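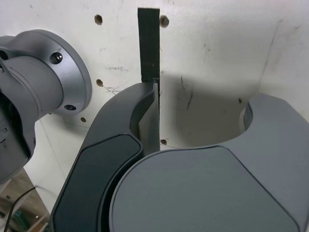
Part 2: The table and the blocks

Slide 4. Say where we are first. Flavcombe site, February 2021, the white table by the window. Same table for every session since.

The tops are pale on purpose. Marks are black so people at the back of the room can find them. We tried grey at Ploridow and went back to black within a morning.

Slide 5. Stacking. Three colours - red, yellow, green - and the order is fixed. Red goes down first, inside the square. Yellow on red. Green last.

Pause here and let them look.
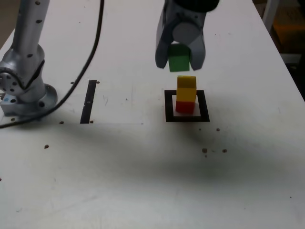 The square matters more than the colours. If the red block starts over the line, the rest of the stack follows it, and you end up correcting two blocks when you should have moved one. Zeyu Tian will have the spare set on the front desk - pass them round now, and get them back before slide 8.

Cost, if asked: 48 for a boxed set from Jutum. Tape is extra, 20 a session is plenty.

Slide 6. Wiping down. Dry cloth only. Tape edges lift if they get damp, and then the square has to be laid again.

Hand over to Necati Karaca for the March timetable.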